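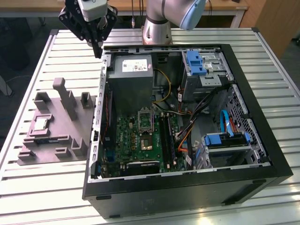 Case open, side panel off. CPU socket in the middle of the board.

Old office tower, worth putting a CPU back in or part it out?

benchrat_13
Got this tower in a surplus lot in April. Mid-size case, optical drive cage with the blue plastic latch, green board, power supply still in it. The listing said "untested, no processor" and that part was accurate. I have a CPU that should fit, pulled from a dead machine of the same family.

Before I put any money into it I'd like opinions. The plan is a basic machine for the garage: parts diagrams, music, a label printer. No games. I paid 13 dollars for it so I'm not out much either way.

Questions:
Is it worth checking anything on the socket beyond looking at the contacts with a light?
Do I replace the power supply now or wait until it gives me trouble?
Has anyone used Koveo paste? The local shop only carries that and Savex.

tinsnips
Check the contacts from at least two angles. Straight down they all look fine. Tilt the light low across the socket and a bent one will catch it differently from the rest. If the socket sat without a cap in a surplus bin I'd expect some dust in there at minimum. Blow it out with a hand bulb. Don't wipe it with anything.

Paste doesn't matter at this level. Buy whichever is cheaper.

oldmodem
I'd part it out. A used small form factor machine that is ready to go costs very little now, draws less power and takes up a quarter of the space. By the time you buy a drive and paste and maybe a power supply you've spent more than that.

benchrat_13
The drive I have already. Same for memory. So the cost is paste and possibly the power supply.

Low light across the socket is a good tip, thanks. Will try tonight.

fencepost679
Disagree with oldmodem. A full-size tower is easier to live with in a garage. You can get your hands in it, it takes regular parts, and when the fan fills up with sawdust you can swap it in five minutes. I have one of these under a bench and it's been on nearly every day for years.

On the power supply, I'd leave it. Listen to the fan, smell it after an hour under load. If it's quiet and doesn't smell, use it.

oldmodem
"Leave it" is bad advice for a used power supply of unknown age in a dusty room. A replacement is cheap. A failing one can take the board with it.

fencepost679
It can. I've had one go in all this time and the board was fine. He paid 13 dollars for the whole thing.

quietfan
Check the connector before anybody buys anything. Some office towers from that period don't use the standard board connector, and some have a power supply that won't line up with the screw holes. I bought a Fagerlund unit for one and had to send it back. Take the model number off the label and look it up first.

benchrat_13
Will check the label and the connector both.

Update on the socket. I went over it with the light held low and didn't find any bent contacts. There was a bit of lint near one corner and the bulb took care of it. I'm keeping the processor in a holder off to the side while I get the rest sorted so it isn't sliding around on the table.

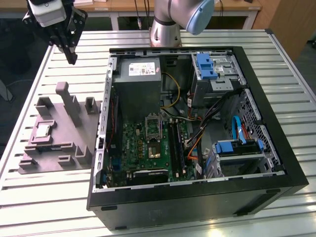 Next I want to deal with the cables. They run across the open half of the case on their way down toward the hard drive cage, and I'd like them out of the way before the cooler goes on. I was going to tie the bundle against the drive side and leave the SATA cable alone. Any reason not to?

tinsnips
No reason not to. Use hook and loop straps instead of zip ties, you'll be back in there. Leave some slack at the drive end or the caddy won't slide out without pulling on something.

Put the CPU in before you tie anything down. Keep the case flat on its side like that, find the corner mark, line up the notches, set it straight down and let go. If it isn't sitting flat, lift it out and start over. Don't nudge it around. Then close the frame and bring the lever down. It takes more force than you'd expect the first time.

quietfan
Agree on order. CPU, memory, paste, cooler, then cables. I've done cables first and had to undo them to reach a cooler screw.

oldmodem
Since you're going ahead, pull any expansion card you don't need for the first power-on. Fewer things to blame if it doesn't post. And take the coin battery out and put in a new one. It's probably flat and you'll lose the clock every time you unplug it.

benchrat_13
Good call on the battery, I have a strip of them.

Power supply: looked up the number. The board connector is standard and so is the screw pattern, so I can go either way. For now I'm going with the old one and I'll budget for a new one in the summer.

oldmodem
Your machine. I'd still do it now.

dustcap695
Different question, same model of case. My optical drive won't come out. I push the blue latch and it moves, but the drive stays put. Is there a screw I'm missing?

fencepost679
Unplug both cables at the back first. Then hold the latch over and push the drive from behind toward the front panel. Mine was stuck the same way, the bracket had grabbed the edge of the drive. Some also have the front bezel hooked over the drive face, so take the bezel off if pushing doesn't do it.

dustcap695
It was the bezel. Drive is out, thanks.

benchrat_13
Picked up the Savex since Koveo was out of stock. I'll post again once the cooler is on and it's been plugged in.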